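Filed under: Robots & Tinkering, Home Projects

Sixty down, and my wrist hurts

5 January 2020

So I spent most of the Christmas break teaching a robot arm to pick things up, and when I say teaching I mean sitting on a kitchen stool, waggling a controller and muttering. A few of you asked after my last post how it was going (thank you, by the way, I did read them all), so this is the long answer with a cup of tea next to me.

The quick catch-up for new people. I have a small arm called Jaidee, which I put together from a kit in August and have been fiddling with ever since. At first I programmed every move by hand, all "go to this point, close, go up", and it was fine until you shifted the cup a thumb's width and then it would close very confidently on thin air. What I'm doing now is showing it. I drive the arm myself, the computer saves what the little wrist camera saw and what my hand did, and after enough goes a model tries to work out what I'd have done next. Each go gets called an episode, which makes it sound far more gripping than it is.

My first batch was 60 episodes and I was dead proud of it. I trained overnight, came down in my dressing gown, pressed go, and Jaidee glided to exactly the same patch of table every single time, wherever I'd put anything. I moaned about this to Montri Limsakul, who has been doing this sort of thing for years, and he asked me to send him the recordings. His reply was one line: "You have shown it one episode sixty times." Ouch! But he was right. I'd been putting everything back in the same place each time because it felt tidy, and I always came in from the same side because that's how my arm likes to bend.

So batch two had rules. Move the thing every time. Start the arm somewhere new every time. Change the light (I've got a desk lamp and a big window, and the window does its own thing in January anyway). And keep the wobbly ones, so long as I recovered and got there in the end. That last one was Montri's as well and I fought him on it for a day or so, as it felt like handing in homework with the crossings-out left in. His point was that if the model only ever sees me being perfect, it has no idea what to do the first time it drifts off a bit. I did still bin the ones where I sneezed or the cable snagged.

I ended up with 214 keepers. It took ages. I use a free labelling program called Vurer to go through them afterwards, and it is lovely for trimming the dull bits off the front and dreadful at remembering where you saved anything. I lost a whole evening to that. I've since got a folder called REAL ONES and I don't let anything else near it.

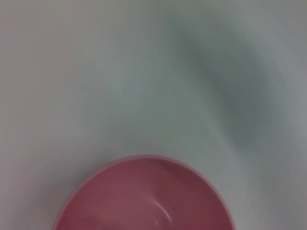

Bowls have been the hardest thing to get good examples of, much harder than cups or blocks. I drive mostly by looking at the wrist camera view now, as the model won't have my eyes to help it out, and it's a real lesson in how little there is to go on. With the pink one low in the view like that, you get the top curve of the rim, a thin streak of shine inside and an awful lot of pale grey, and you have to decide where the rest of the bowl is. Then there's the blur. I used to throw out any episode with smeary bits in it, and I've stopped, because the arm is going to see plenty of smear when it's running on its own and it may as well get used to it. What I have done is slow my hands down for the last bit before the grab.

Results, then! Blocks are great. Cups are good. Bowls are at 65 per cent, up from basically never, and the misses are nearly all at the rim, where it closes a touch too early and gives the bowl a shove. I want to record another lot that are only the final approach, from all sorts of angles, and see if that helps.

I also need a new stool.

Tags: robot arm, imitation learning, Jaidee, bowls

2 comments

Ekkachai Inthanon
I had the same early-closing trouble with my Andero arm. Check whether your camera and your controller are being saved in step. Mine were slightly out, and it was learning to squeeze before it had arrived.

harkia_shed
Keep the wobbly ones, yes! Took me far too long to learn that. More about the lamp next time please, I only ever record in the evening and mine falls to bits in daylight.

14 shares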